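Cinema de bairro, cadeira dura e um filme às três da tarde

Cheguei à Mostra de Curtas de Harnham com a mala ainda na mão e já havia fila à porta. Noventa e nove filmes em competição, uma sala de 88 lugares e um bar que só servia café – estava em casa!

A primeira sessão abriu com "Skuleck", da Maite Miranda, uma animação sobre uma aldeia que perde o único autocarro. São 19 minutos e eu teria ficado lá mais uma hora. A Maite contou-me depois, encostada ao balcão, que desenhou tudo à mão e que deitou fora o final duas vezes (o pai dela gostava mais do primeiro, mas pronto).

Já o documentário do Wilmer Mosquera dividiu a sala. Eu gostei muito, a senhora ao meu lado suspirou do princípio ao fim. É sobre os projecionistas do antigo cinema Grimshaw, que fechou em janeiro, e tem uma sequência inteira sem diálogo, só com o barulho das bobinas.
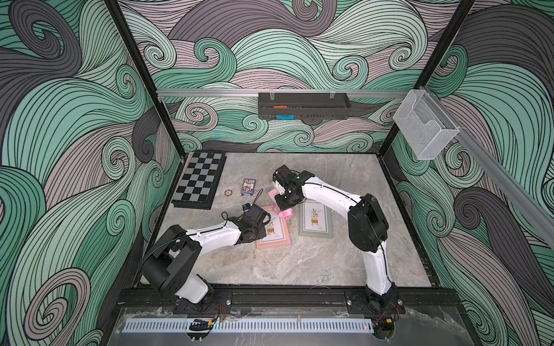

À noite foi a vez da ficção, e aí confesso que o cansaço já pesava. Mesmo assim, a Bronwyn Gilchrist acordou-me com uma comédia sobre duas irmãs que herdam uma bilheteira. Riu-se muito naquela sala, eu incluída!

O júri entregou o prémio à Maite e deu uma menção ao Wilmer. Os bilhetes para a sessão dos premiados vendem-se à entrada, a partir das seis da tarde.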